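Flikthorpe kitchen pack: README

Hi! Thanks for grabbing the download. I'm the person who put this pack together and I also answer the mail, so if something in here is wrong, it's on me. Please read at least the part called Known gripes before you write in (I say this with love).

What you're getting

Flikthorpe is a simulated kitchen kit for two-armed robots with humanoid hands. You get 1,314 recorded runs, the countertop sets they were recorded on, and a small player so you can scrub through them. Everything is rendered. There are no real kitchens in the pack, although Vilho Laaksonen is working on a companion set and keeps promising me November.

The runs are tabletop chores: cans, trays, pots, bowls, that sort of thing. Each run has the head view, the joint positions for both arms and both hands, and one plain sentence saying what the robot was asked to do. The sentences were typed by Iida Jääskeläinen and me over a couple of long weeks, and you can tell who wrote which. Hers are short. Mine have commas.

How it's split

900 runs are for training and 126 are for validation. The rest are the test runs. Please don't train on the test folder and then send me your score! It has happened, and the scores were lovely.

If you only want a quick look, open the folder called Mostside first. It has seven runs, it loads fast, and it's what I use when I want to check that the player still works after I've been poking at it.

About the views

The head view looks down at the counter, so you'll mostly see forearms, hands and whatever is being worked on. The video is letterboxed, with a black band at the top and another at the bottom. Crop them if you like, but crop them the same way for every run, and do it before you resize. I left them in so the pixel positions in the label files still line up. 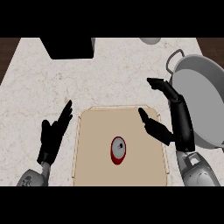 Things do get hidden, too. An arm will happily park itself in front of the one object you care about, and big items near the side often run out of view. I kept those runs. If your model needs to see every object whole at all times, this pack is going to annoy you, and I'd suggest filtering on the "visible" column in the index file. It's a rough column (I filled it in by hand, on a laptop, on trains) but it's better than nothing.

Counter looks are swapped between sets. The objects keep their names in the labels whatever surface they're on, so a can is "can" everywhere. Color goes in its own column.

Known gripes

The hands can touch things a little early. You may see a contact flagged a hair before the fingers look like they've arrived. We know. Tse, which is our name for the contact checker, is on the cautious side and I haven't found a setting that makes everybody happy.

Items lying on their side can roll in a way that looks a bit too polite. If you're studying rolling, please use something else.

A few of the task sentences say "pan" where they should say "pot". Those are mine. Iida has already been through them once and there are still some left, so send me the run name if you hit one and I'll fix it in the next drop.

The player is fussy about spaces in folder names. Put the pack somewhere boring.

Is it worth paying for?

You can have the whole pack free for class work and hobby stuff. The paid version, Stendstead, has the same runs plus the editable sets, so you can move the props and record your own. I'd say start free. If you find yourself wishing the tray was two inches to the left, that's when Stendstead earns its keep. If you're just training on what's here, you really don't need it, and I'd rather you kept your money than bought it and felt grumpy.

Using it on a real robot

I wouldn't, straight off! Joint limits in the pack are for our simulated arms and your arms are bound to differ. Slow everything right down, keep a hand on the stop button, and start with an open counter and something you don't mind dropping.

Changes in this drop

Fixed the left wrist sign flip that two of you found on the same afternoon.
Index file now sorts by task, then by run.
Player remembers your last folder.
Took out a duplicate bowl run.

Last edited 25 February 2022. Questions, broken files and photos of your own setups can all go to the address in the contact file. I usually get back to people within the week.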